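Home Sites Working Here FAQ Contact

Filed under: Automation and Jobs

Robot bench at Jeneldale: staff questions

Which tasks have moved to the robot?
Part placement on the gridded work mat, and the first sort of mixed trays. Packing, labelling and final inspection stay with the bench team at Wiltov.

Will posts be lost?
No posts are being removed under the present plan. Two placement roles become cell operator roles on the same grade. Shift times do not change.

What training is given?
Cell operators complete 11 hours with Jolach, the integrator, spread over two weeks. Other bench staff attend a 40-minute safety briefing. Both count as paid time.
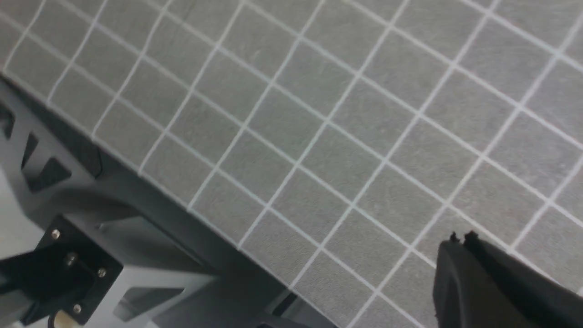
Positions are given by row and column, counted from the corner nearest the operator's stool. Use the same references in the shift log. Entries such as "left a bit" cannot be matched to a program step and will be returned.

Can I reach over the mat while the arm is paused?
No. A paused arm is still powered. Press stop, wait for the lamp to go out, then reach in.

Who clears a dropped part?
The cell operator on shift. If the same part drops again within the hour, log it and call maintenance — do not adjust the gripper fingers yourself.

Does the system record how fast I work?
It records cycle time and stoppages for the cell. Operator names are held in the shift log only and are not linked to the Chou reporting software.

Last updated 8/16/24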